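Votdale Local Forum > Town and County > Elections

Topic: Boditz recount request, precinct totals and the April runoff

ridgeroad_tom
January 21, 2021
The county posted the corrected numbers for the Ward 3 council seat. Boditz has 2,358 and Vuda trails by 102. The first count had the gap at 413, so it moved a lot once the mail ballots from the east side were added. Vuda's campaign has asked for a recount. Baptista came in third and is out.

Does anybody know if the recount is automatic at that margin or if Vuda has to pay for it?

millpond
Not automatic. Automatic is under one percent of the votes cast for the seat, and this is over that. The campaign puts down a $2,000 deposit and gets it back if the result changes.

kestrel88
And if it doesn't change we still go to the runoff in April, right? Nobody got half.

millpond
Right. Top two go to April either way. The recount can't knock Vuda out unless Baptista somehow passes him, and Baptista is too far back.

ridgeroad_tom
Then why ask for it at all?

dorset_lane
To have something to say at the doors. If he can get the gap under a hundred he gets to call it a tie for three months. It's a waste of the clerk's time.

kestrel88
I don't agree. The number changed by more than 300 between the first count and the second. I'd want it looked at again if I was the one behind, and I voted for Boditz.

dorset_lane
It changed when they added ballots that hadn't been counted yet. That isn't an error.

kestrel88
The county page said "complete" on the first one. I have the printout. Either it was complete or it wasn't.

eastside_pat
I went to the open session at the clerk's office, so I can fill in some of this. My notes, in the order they took things up:

1. The word "complete" on the first sheet meant in-person precincts only. The clerk said the label will be changed before April.

2. The east side mail ballots were logged on time and held for signature checks. Vuda's people asked to see the log and were told they could have a copy.

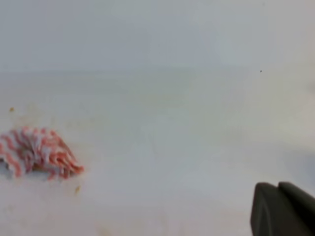 3. Recount would be by machine, with a hand check of two precincts picked by lot. Each campaign can send one observer per table.

4. Baptista's campaign had no one there. A letter from them was read out saying they won't contest anything and won't endorse before the runoff.

5. Public comment was short. Most of it was on parking at the Mill Street polling place, which is a separate item and got put off to the next meeting.

millpond
Thanks Pat. Did they say which two precincts?

eastside_pat
No, the draw is on the morning of the recount. They did say the same precinct can't be drawn twice.

dorset_lane
No endorsement from Baptista is the bigger story. Those votes decide April. He ran on the bus route and so did Vuda, more or less.

ridgeroad_tom
Boditz voted for the bus route last year.

dorset_lane
She voted for the study. The route itself never came up for a vote.

ridgeroad_tom
Same thing to the people on my street. They got a card in the mail from her saying she backed it.

kestrel88
I got that card too. It said "supported efforts." I'd call that a study.

millpond
Can we keep the bus stuff in the bus thread? It's pinned.

For anyone who moved since the fall, you need to update your address with the county before the runoff or you'll be sent to your old polling place. The form is one page and the library has copies at the front desk.

eastside_pat
One correction to my item 3. It's one observer per campaign per table, but they have to be registered voters in the ward. I left that off.

kestrel88
Good, I might sign up.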